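Tuvotstead Neighborhood Reading Circle
Minutes of the September planning meeting

The meeting opened at 7 p.m. in the back room at Cundus, with 12 members present and two apologies received. The chair welcomed everyone back after the summer and said how good it was to see the room so full, and thanks went to the members who had brought the plum cake, which was gone before the second item.

1. Minutes of the last meeting
Accepted with one correction. The spring book swap raised money for the children's shelf and not for the coat rack, as was written. The coat rack is still to be paid for.

2. The fall book list
A long and very friendly discussion. The group had been asked to bring one suggestion each, and several people brought three. It was agreed that we would not take on another book of more than 600 pages before the new year, as a good many of us never reached the end of the last one and felt bad about it. The two family sagas were put to a show of hands and came out even, so both go on the list, the shorter one first.

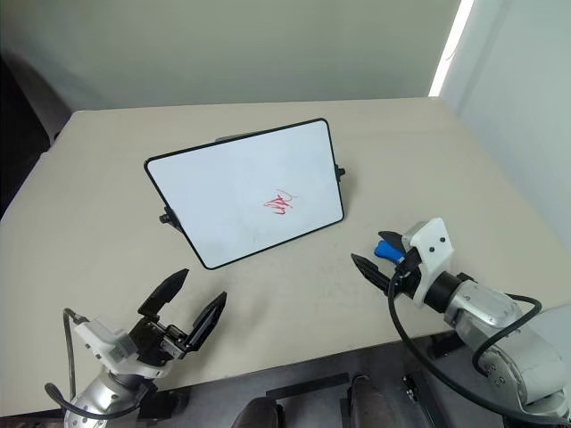
The evening readings took up the next part of the meeting, and members felt strongly that the new start time should be easier to find out. Last season people came late because they had the old time in their heads, and one couple came on the wrong night altogether. A small tabletop whiteboard, the kind that tilts back on its own folding stand, would do nicely by the door, and a red marker shows up well enough on one, though we would all have to write more clearly than a scribble. The secretary will ask Cundus whether we may leave something of the sort out on reading nights. Start time is confirmed as 7:30 p.m., doors at seven.

3. Visit from the Agbenyega circle
Our friends at Agbenyega have written to ask whether they might join us for an evening, and everyone was delighted — we had such a lovely time at theirs. Friday suits them best. We will need 40 chairs, and Cundus can lend us most of them.
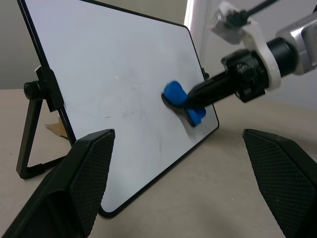
It was suggested that each circle read a short passage aloud before supper, and that we keep supper simple, with soup, bread and whatever people like to bake. One member offered to make the soup if somebody else would carry it, and two people said they would. A sign-up sheet will go around at the next reading.

4. Large-print copies
Lumar, the bookshop on the corner, has offered to order large-print copies for us at a reduced price if we let them know by the end of the month. Please tell the secretary if you would like one.

5. Any other business
A blue umbrella and a single glove were left behind in the spring and are still in the cupboard. The question of the coat rack was held over.

The meeting closed at 8:45 p.m. Next meeting in October, same room.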